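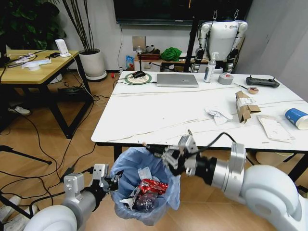

4 min read

Jimwood Reading Rooms: progress report to the Heiskanen Fund

Prepared by Ilari Saarela, project coordinator
Friday, June 1, 2018

Dear Elmarie Mokgethi,

With this report I want to inform you how the work with the reading rooms has gone during the spring. It follows the headings that you sent us in November, but I have put the money at the end, as the final invoice from the printer came only last week.

Reading groups

The project has now groups in the villages of Jimwood and Porance. The Jimwood group meets in the old school and the Porance group in the back part of the shop. In the application we promised 16 meetings for the spring, and all of them were held, although two in Porance were moved to a different evening when the road was closed by snow.

The attendance is better in Jimwood. In Porance the people come gladly when the book is short, and stay at home when it is long. Aldana Painemal, who leads the group there, has therefore changed from novels to short stories, and she reads the first pages aloud at the beginning of the evening. After this change three persons who had stopped coming have come back. I would like to keep this way of working in the autumn also, even if it differs a little from what is written in our plan.

We have had one disagreement, which I mention for openness. Some members in Jimwood wished that the group would read only books from our own region. Others found this too narrow. We agreed that every second book is regional, and it has been calm after that.

The lending collection

At the start of the year the collection was in boxes and it was difficult to know what we owned. Raimo Aaltonen has now made a list of everything, in total 414 books. He has also taken away the ones which were too damaged to lend, and these are not in the number. The list is kept as a paper folder in both villages. We considered to buy a library program, but the price was too high in relation to our size, and the borrowers are used to writing their name on a card.

The children's books are the weak part. Most of them are old and the language in them is not easy for a child of today. From your grant we bought 18 new picture books, and they are almost always out on loan. Two of them have already needed repair of the spine. I have asked the shop if it is possible to get library bindings next time, which cost more but last longer.

The story booklet

The largest task in this period was the booklet with local memories, which carries the title Zinora, after the ferry that used to go between the villages. Knut Gerlach made the interviews and wrote them out. It was slower than we had thought, mainly for the reason that the older speakers use many words for boats and ice that are not in any dictionary, and he had to visit several of them again to ask about the meaning. There is now a short word list at the back of the booklet. In my opinion it is the best part.

We printed 100 copies. Every person who was interviewed got one for free, and the school got a set. The rest is sold in the Porance shop for a small price that covers the paper. One family was not content with how a story about their grandfather was told. Knut met with them, and the sentence in question will be changed if there is a second printing. They did not ask us to take back the copies that are already out.

What has not gone as planned

The writing evenings for young people have not started. We put up notices in both villages and spoke with the teachers, but only two names came on the list, and with two it is not a group. I believe that our mistake was to choose the evening when there is football practice. We ask for your permission to move this part to the autumn, with the same budget.

The heating in the old school was also a problem. In the coldest weeks the members sat with their coats on and the meetings were made shorter. The municipality has promised to look at the radiators before the next winter, but I do not have this promise in writing yet.

Money

The costs for books and for the rent of the rooms have stayed inside the budget. The printing became more expensive than the estimate, as the word list added extra pages. We covered the difference from the travel line, where we had used less than expected. The money for the writing evenings is untouched. The full table with copies of the receipts follows by post.

Next steps

In the summer there are no meetings, but the lending continues in Porance during the opening hours of the shop. Aldana and I will choose the autumn books in August and send you the titles. Raimo will go through the children's shelf once more and make a proposal for what should be replaced first.

I would be thankful for your answer about the writing evenings before the end of June, so that we can reserve the room in time.

With kind regards,
Ilari Saarela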